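Colours and Cubes: Sorting, Building and Thinking

Dawber Learning Centre - Information for Young Visitors

What is a cube?

A cube is a solid shape. It has 6 flat faces, and every face is a square of the same size. It also has corners, where three edges meet. A dice is a cube, and so are many of the blocks found in a toy box. If you hold a cube in your hand and turn it over, it will look the same shape whichever face is on top.

A square is flat, like a shape drawn on a page. A cube is solid, so it can be picked up, stacked or rolled. Mathematicians call a flat shape "two-dimensional" and a solid shape "three-dimensional".

Why do we sort things?

People sort things every day. Socks are put into pairs. Library books are placed on shelves in order. Sorting means deciding what is the same about a group of objects and what is different.

Cubes are very useful for learning to sort. When the cubes in a set are all the same shape, children can look closely at one other thing, such as colour. Each cube should be a single colour all over, so that there can be no argument about which group it belongs to.

Preparing the table

A clear table is the best place to begin. Visitors to the Centre are asked to spread a large sheet of brown paper over the table before the cubes are put out. Brown paper is plain, and bright colours show up well against it. It also marks the area in which the activity takes place. Cubes in use stay on the paper, and cubes that have been finished with go back in the tray.

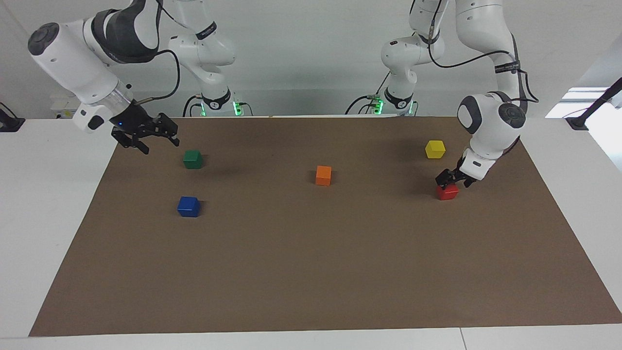 Small cubes on brown paper, each one a single colour.

Three activities to try

Sorting by colour. Put out a mixed set of cubes and move each one to join the others of its colour. A colour with only one cube is still a group.

Making a pattern. Choose 2 colours and lay the cubes in a row, taking turns: green, red, green, red. Ask a partner to say which colour comes next. When this becomes easy, add a third colour.

Building a tower. Place one cube on top of another, with the edges in line. A tower stands up when its weight is held above its base. If a cube is placed too far to one side, the tower will lean and then fall - and the builder may start again.

Words to remember

Face: a flat side of a solid shape.
Edge: the line where two faces meet.
Corner: the point where edges meet. Its proper name is a vertex.
Pattern: something that repeats in an order.

Putting away

When the session ends, the cubes should be returned to the tray and the brown paper folded along its creases. Torn paper should be handed to a member of staff for recycling.

Text by Märta Hägglund and Panya Yensuk, Dawber Learning Centre. Last reviewed Apr 13, 2026.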